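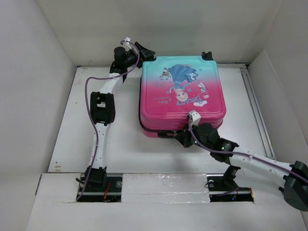
Trirden support says the handicap index is recalculated overnight and that I should wait until morning before raising anything. Well, I did wait. I waited two mornings, in fact, and my index still thinks I played off the front tees in the July medal, which I did not, and my partner in the pairs is now asking me pointed questions about it.

So I'm reopening this one and keeping a log as I go, mostly so I don't have to explain it all again to the next person who picks it up.

Status: reopened
Product: Trirden scoring app, phone version, plus the club screen at Bavmont
Problem: medal card saved against wrong tees, index wrong, pairs draw wrong as a result

What happened, as best I can remember it. I teed off at Bavmont at ten past eight. The club has a tablet by the starter's hut where you sign in, and I picked the back tees on that. Then on my phone I opened the round and it already had the tees filled in, so I didn't look twice. Played my 18, shot a 90 (three putts on the last, don't ask), typed the scores in as I went and pressed submit in the car park. The card on my phone said back tees. The one on the club screen said front tees. Same card, same scores, different tees!

First thing I tried was pulling down on the card to refresh it. It span for a bit and then showed me exactly the same thing.

Second thing, logged out and back in. Now the phone said front tees as well, so if anything I'd made it worse. I wish I'd taken a screenshot before I did that, and if you're reading this with the same fault, please take one first.

Then I deleted the app and put it back on. That lost my saved courses and the yardages I'd put in myself for Bavmont, and it did nothing at all for the medal card. I've since put most of the yardages back in by hand. The one for the sixth I can never remember, the card says one thing and the post by the tee says another.

Reply from support, same evening: could I confirm which tees I had played from and which phone I had. I confirmed both. They came back with a link to the help page on how to pick your tees before a round. I know how to pick my tees before a round. I had picked them.

Thursday, quarter to seven. Tried something different. I made a practice round with nobody else on it, signed in on the phone only, and left the club tablet alone. Back tees stayed as back tees right through submit. Did it again, this time signing in on the tablet first and then opening the phone. It flipped to front tees the moment the two of them talked to each other. I did that one twice more to be sure and it flipped both times.

So it looks to me like the tablet sends its own idea of the tees, and its idea is wrong. The lad on the starter's desk let me have a look at the settings page. The course file on it comes from Degefa, who did the course maps when the club moved over, and in that file the two sets of tees are listed the opposite way round from how Trirden lists them. Set one is back on the tablet and front on the phone. I'm no computer person but even I can see how that would go wrong.

I rang Degefa. Nice people, quick to answer, and they said their file follows the order the club gave them. The club says it gave them the order on the old paper card. I have an old paper card in my bag and yes, back tees come first on it. So everyone has done what they were asked to do, and my index is still wrong.

Sent all of that to support with photos of the settings page and the paper card. The upload box only takes files up to 25 MB and mine went over, so I had to send them in two goes. The second lot may have landed on a separate ticket — please could someone join them up.

Second reply from support, next morning, and a much better one. They agree the tee order is swapped. They can correct it at their end for Bavmont but it won't change cards that are already in. Those have to be reopened one by one by the club, and there are 200 of them from the medal and the Standex Trophy together. I didn't realise the Standex was caught up in it too. That was a proper competition with a proper prize, and I believe the cup has already gone home with somebody.

What I've done in the meantime, for anyone else at the club who finds this:

Don't sign in on the tablet. Sign in on your phone, pick your tees there, and tell the desk you've arrived.

Check the tees on the card before you press submit. It's the small grey line under the course name, and you have to tap it to see it in full.

If your card is already wrong, don't log out and don't delete the app. Send the club the date and the tees and leave it be.

I've played 6 holes since doing it this way, in the rain, and the tees held. I'll try a full round at the weekend if it dries up.

Still open from my side: my medal card needs reopening, my index needs putting right after that, and the pairs draw needs doing again before the first matches go out. I've asked the club about the draw and I'm waiting to hear. Please leave this ticket open until the card shows back tees on both the phone and the club screen — it was closed on me last time after one day.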